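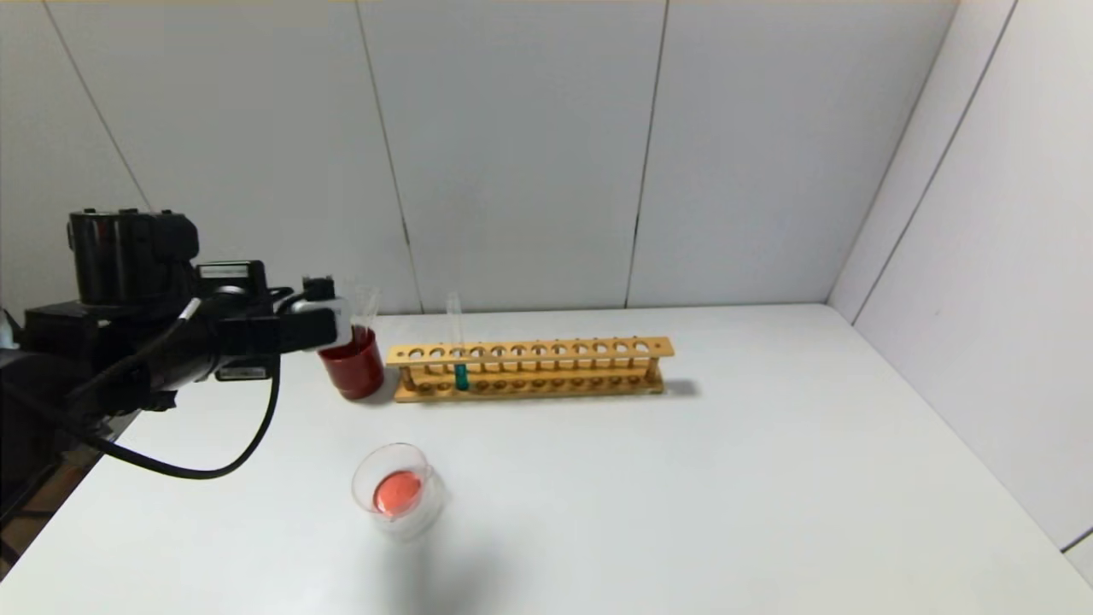
Stisari Textured Finger Set for Two-Finger Grippers

Sold by Stenolance. One pair, left and right, with pads already fitted.

If you have ever watched an arm line itself up perfectly with a cup, close on it, lift, and then let it slide slowly back down to the table, you will know why we started stocking these. Smooth fingers are fine for foam blocks and cardboard boxes. Glossy cups and glass are another matter, and a good many of our customers work with exactly those things all day long. The Stisari set is our answer for them, and after most of a year of having a pair on our own bench we feel comfortable recommending it - with a few remarks about where it does well and where you might be happier with something else.

What you get

Two molded fingers in a dark matte finish, mirror images of each other, each with a long pad along the inner face. The pads are covered in small raised bumps set close together, and they run most of the way up to the tip, so you can take hold of something near the end of the fingers or let it settle deeper in, whichever suits the job. There is a long recessed slot down the outer side of each finger. The mounting screws and a hex key are in the bag, along with one spare pair of pads, and yes, we do check that the bag is complete before it goes out, after a rather embarrassing month when we didn't.

How we compared them

Ardalan Zamani does most of our bench testing, and he has a soft spot for chemistry props, which is how we came to own so many wooden test tube racks. He likes them because they ask a lot of a gripper in a small space. A cup is wide and forgiving. A beaker has a lip and a spout that get in the way. A test tube standing in a rack leaves you very little room to come in from the side, and if your fingers are even a touch too thick at the tip you will nudge the rack before you ever touch the glass.

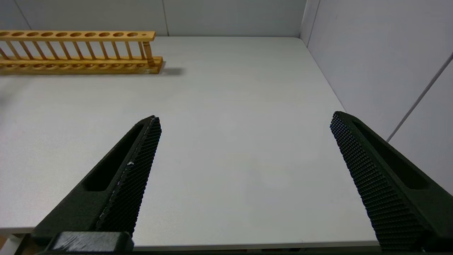

He ran the Stisari fingers against two others we carry, the Christodoulou soft pads and the plain Sultellow fingers, all on the same arm and with the same closing force. The Christodoulou pads are lovely on fragile things and we would still choose them for thin glass, but they are wide, and they felt clumsy around the rack. The Sultellow fingers are slim and cheap and very easy to wipe clean, though they needed more squeeze than we liked to keep hold of a slick cup. The Stisari set came out in the middle on price and first on our cup lifts, and Ardalan left it on the arm when he was done, which we took as a review in itself.

Wrist camera users, please read

Many of you run a small camera at the wrist, and it makes a bigger difference than you might expect which fingers sit in front of it. A matte finish helps a lot with glare, especially over a white tabletop. These fingers do take up a fair bit of the lower part of the view, more so when open wide, so if you have trained anything on footage with other fingers, plan on collecting some new footage before you judge the results. We would also suggest checking your camera angle after mounting and writing it down somewhere - you will want it again when you swap back.

Care

Lint and fine dust do like to settle between the bumps. A soft toothbrush and a little soapy water will take care of it, and then let the pads dry fully before you close them on anything. Please keep solvents away from the pads. Light scuffs on the mounting blocks are normal after a few finger changes and don't affect the fit. Pads should be replaced once the bumps near the tip start to look flat, and in our shop that has taken about 5 months of daily use.

Ordering

The finger set is $119 per pair. Spare pads come in packs of 4. Orders usually leave us within 6 working days, and the next batch is due in November, so if the page shows the set as out of stock, leave your email and we will write to you as soon as they are on the shelf.

Not sure whether they will fit your gripper? Send us the model name and a picture of the mounting face, and Ardalan will take a look and get back to you.

Page updated October 2024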